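# Speaker Notes: Folding, Sorting and Handing On Children's Clothing

Speaker: Tayla Tomoana, Clodik Clothing Exchange
Session: Standards for the Folding Table
Date: Jul 8, 2019

## Opening (slides 1 and 2)

Good morning. Thank attendees for coming and thank Banis for the use of the hall.

State the subject plainly. The session covers the stage between washing and shelving. Intake and laundering were dealt with in the May session, and the handout from that session remains current. Copies are on the side table.

Remind the audience that the exchange passes on 1000 garments in a season, nearly all in children's sizes. A garment that is badly folded is usually unfolded again at the shelf, by staff or by a parent looking for the size. Each unfolding adds creases and takes up time at the counter.

Pause for late arrivals before moving to the next slide.

## The Table (slide 3)

- A folding table should be white or another pale, plain color. Stains, loose threads and small holes are easier to find against it.
- The surface is to be wiped before each session and checked again after any dark garment.
- Round tables are acceptable. Staff trained on a rectangular counter tend to line up the hem with the table edge, and they should be taught to line it up with the side seams of the garment itself.
- Keep one garment in the middle at a time. Finished items go directly to the bin.

Mention that the Dvořáček site changed to larger tables last year and reports fewer items on the floor. Do not go into the cost of the tables. Questions on purchasing go to the Rovgate office.

## Laying Out (slide 4)

The standard short sequence is as follows:

1. Lay the garment face up or face down, according to the fold being used.
2. Draw both sleeves out to the sides.
3. Smooth from the collar toward the hem with the flat of the hand.
4. Fold the sides toward the center, one at a time.
5. Bring the hem up toward the collar.

Stress step 2. A sleeve left curled under the body produces a ridge through the finished fold, and the pile will lean. Children's shirts with sleeves in a contrasting color show this fault very clearly.

Invite comments here if time allows. Otherwise continue.

## Color-Block Shirts and Plain Cloths (slides 5 to 7)

Show the three slides in order. Allow the audience to look before speaking.
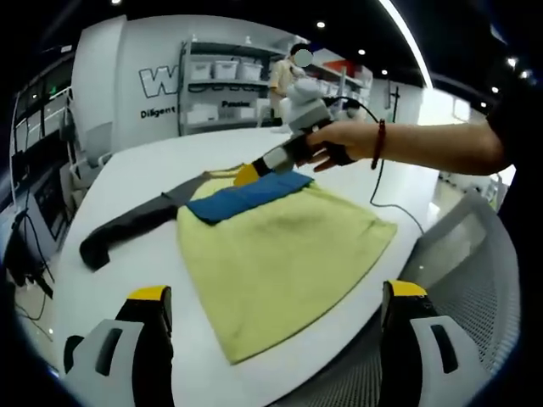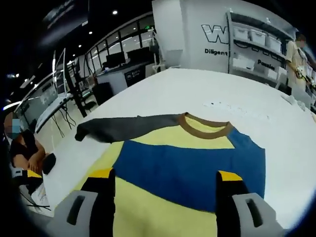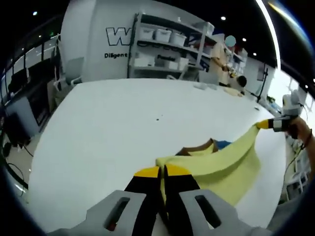 Move to the matter of paneled garments. A shirt made from several colors of fabric presents a particular difficulty, in that the seams between panels do not always run parallel to the hem. The eye follows the color and the hands follow the eye. New staff will often fold along the edge of a panel and finish with one side longer than the other.

The recommended practice is to disregard the panels and find the two shoulder points. Fold each side from the shoulder point straight down. The collar should finish in the center of the folded shirt.

For plain cloths and other large flat pieces, two persons may work together:

- Each person takes one end.
- Both lift before either one begins to fold.
- The cloth is held taut enough to come straight, but is never pulled hard. Knitted and fleece fabrics will stretch at the corners.
- One person calls the fold. This should be agreed on beforehand.

Note for speaker: the question of fleece was raised twice in May. The answer is that fleece should be folded in thirds, loosely, and placed at the top of the bin. It does not hold a sharp crease, and pressing it flat serves no purpose.

## Inspection Before the Final Fold (slide 8)

The final check is made while the garment is still open. Staff should look at the collar, both cuffs, the underarm seams and the hem. Marks are to be treated as follows:

- A mark that brushes off: brush and continue.
- A mark that remains: return the garment to laundry with a pin beside the mark.
- A mark that has already been through laundry: move the garment to the play clothes bin.

Lint and surface fuzz are not grounds for return. Pilling at the cuffs is acceptable in play clothes only.

## Bins and Labels (slide 9)

Finished garments are stored in bins on open shelving. The label faces outward and gives the size first, then the type of garment. Color is not recorded.

Shirts for ages 2 and 4 are kept in separate bins, as parents of younger children most often ask for those sizes. Shirts for age 7 are shelved with the larger sizes. Staff at Dvořáček currently use a different order, and this is to be brought into line by the end of the season.

Bins are filled with garments standing on edge, fold upward. A bin is full when a hand can still be placed flat between the last garment and the wall of the bin.

## Practice Period (slide 10)

Ask attendees to work in pairs. Each pair receives one shirt with contrasting sleeves, one pair of trousers and one flat cloth. Circulate during the exercise and correct hand position where needed. Do not refold a participant's work; ask the participant to open it and begin again from step 1.

## Questions

Likely subjects are hooded garments, snaps and zippers, and donated sets. Hoods are folded down over the back before the sides are brought in. Zippers are closed fully. Sets are pinned together at the waistband and stored under the size of the shirt.

Requests for the printed guide should be left with the Clodik desk by the door. Collect the practice garments before attendees leave the hall.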